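Czarnecka bus station to gain evening services from July

Two evening bus services between Czarnecka and Skitville will be brought back in July, nine years after they were withdrawn.

The 306 will leave Czarnecka bus station at 7.40pm and 9.15pm and call at all stops on the daytime route, including the hospital and Bodach Road. At present the last bus goes at 6.20pm, which residents say is too early for people on late shifts at the trading estate.

Tamara Mocanu, who works in a bakery on the estate, started a petition for the later buses last winter. "I finish at seven and the taxi home costs me more than an hour's pay," she said. "A lot of us are in the same position."

The operator, Grokden, said the evening buses would run for a trial period and that passenger numbers would be looked at before any decision on keeping them. Fares will be the same as during the day, and weekly tickets will be valid.

New timetables will be put up at stops before the change. Printed copies can be collected from the bus station and the library. 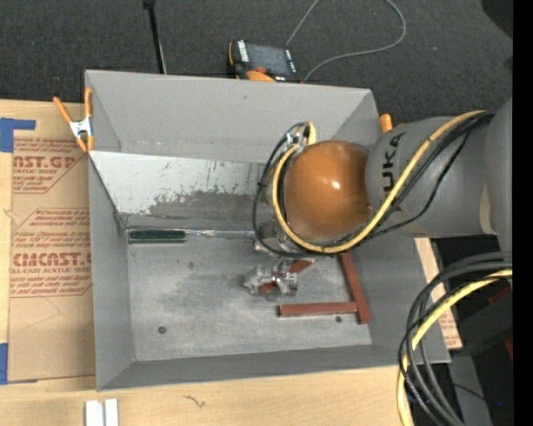
A robot arm over a grey open-topped bin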